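Intro to Game Design, Unit 4: Inventory and Item Slots
Handout for Tuesday section (Kulkarni)

Read before class. Bring the slot worksheet from last time.

An inventory is a list of items plus rules about what fits where. The list is the easy part. Most of the design work is in the rules, and players notice them mainly when they get in the way.

Slot systems. Each item takes one slot, whatever its size. Holia gives the player 50 slots and never adds more. Simple to code, easy to read on a small screen.

Weight systems. Each item has a number and the player has a limit. In Oremell the limit starts at 210. Players spend more time comparing numbers, so the menu needs a sort button.
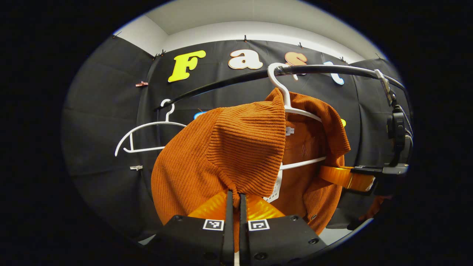

Equipment slots work differently from bag slots. An equipped item changes the character; a carried item only takes up room. Decide early whether clothing counts as equipment. Take an orange ribbed sweater on a hanger: in the bag it is one icon, but once worn it needs a body slot, a model that fits every character, and a rule for what happens under armor. Many small teams make clothes cosmetic and skip that last rule.

Stacking. Set a maximum stack for each item type and write it down in the item table. Arrows and coins stack. Gear with its own durability value should not.

For class: sketch an inventory screen for a game with 4 equipment slots. Label the slots and list one item that could go in more than one. Olvera and Ishida present first.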